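August, a little past nine at night

Home from Culville with sore thumbs and a big appetite, and I want to get this down before I fall asleep on the couch. We spent the whole day on booklets again. Opening one, turning a page, closing it, sliding it back to where it started, and then doing it all over with the grippers in my hands so the arm can learn from how I move. I must have said "one more" 14 times after lunch, and I meant it every time!

Paper is such a funny thing to teach. My own fingers know how to find the corner of a page without asking me, but with a gripper in each fist I have to think it through like a kid learning to tie shoes. I squeeze too early, or I come in too flat and the whole booklet scoots off toward the far side. Around 4 I finally got the knack of holding the left page down lightly while the right hand goes under the corner, and oh, I was pleased with myself. 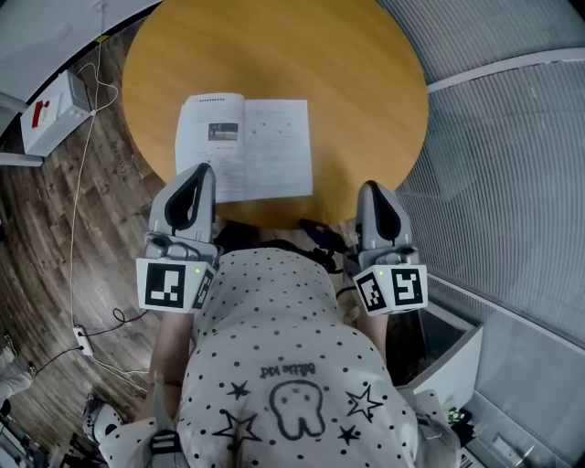
My back is complaining, because I lean in far too close when I concentrate, and I know the taller chair would help if I'd only remember to bring it over. Tomorrow we go on to folding, which I'm a bit nervous about. The Tresen count stands at 3,389 tries now, mine and everyone else's together, and I do like thinking that a few of the good ones are mine. Soup, then bed.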